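Threads > Work & Trades > Automation on the floor

Posted by R. Kalinowski, August

Somebody asked me last week what I do now that the sorting side at Varnarley has gone over to the arms, and I gave a bad answer in the parking lot, so I'm going to try for a better one in a few posts. Get a coffee, I tend to go on.

For anyone new: I've been at Varnarley a good long while. We take in mixed returns for gift and housewares shops – soft toys, kitchen things, bath things, whatever people sent back – and we sort them, check them, and pack them out again. There are 108 of us across both shifts. Before Prutine came in, 70 worked the sorting tables, and I was one of them.

Prutine is what we call the whole setup, arms and software together. It came from a small outfit in Dristitley, and the folks who put it in stayed with us for the first 3 weeks, which I thought was decent of them. They ate in our break room and they listened when people were mad, and people were mad.

I'll say my own part plainly. I was scared. I had good hands for that work and I was proud of them. You could put a tote in front of me and I'd have it split into bins while telling you about my sister's kitchen remodel. When your pride is in your hands and a machine shows up with hands, you take it personally.

What happened to the jobs, because that's the first thing everybody asks. Nobody at the tables was laid off in the changeover. Some people took early retirement and weren't replaced, and I don't think we should skip over that part. A smaller crew is a smaller crew, even if everyone left smiling with a cake.

The rest of us got moved around. Repairs and checking took a bunch, packing took some, and a few of us went to what they call teaching. That's me. I work at a bench with an arm and I go through the items it's going to meet out on the floor, and I write down what it does with them.

A lot of what I do is pick things that will give it trouble. Anything soft, anything that squashes, anything sitting down inside something else. A stiff box is a stiff box, but a sponge changes shape when you hold it. I knew that in my fingers for years and never had to put it in words until I had this job!

You would laugh at my supply shelf. My granddaughter thinks I work in a toy store.
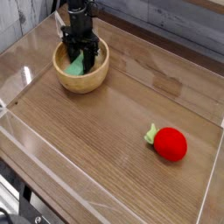 Bench work: the green sponge in the wooden bowl, plush tomato over on the other side.

A bowl is a good teacher, by the way. On a flat table you can come at a thing from any side you like, but a bowl has walls, and the fingers have to share the room in there with whatever they're after. I asked for round ones specifically. My write-up on bowls ran to 2 pages and my lead actually read it.

The part I didn't expect to like is being asked. At the tables I had opinions for years – which bins were too deep, which totes always came in packed badly – and there was no place to put them except lunch. Now I have a form with a box on it for what I think, and when I fill it in somebody from Dristitley calls me back.

The part I miss is the talk. Sorting was loud and friendly, everybody elbow to elbow, and you knew whose kid had a fever by the time the first truck was unloaded. The teaching bench is quiet. I've started taking my break early so I can catch the packing crew, and I bring muffins, so they put up with me.

My back is better. I want to put that in because it's true and because I was too stubborn to admit it at first. All that leaning over a tote adds up, and I didn't notice how much until I'd stopped doing it.

The pay question: we kept our rate when we moved, but the teaching job still has no grade of its own, so there's nowhere to go up from it. We've brought that up with management and we'll keep bringing it up. If your place is getting arms, get the new job titles settled before the old tables come down. I wish we had.

To the person in the parking lot, who I'm pretty sure reads these: that's what I do now. Come by the bench sometime before the 3 o'clock break and I'll let you pick the next thing off the shelf.

Contact | © Threads, Work & Trades | Back to top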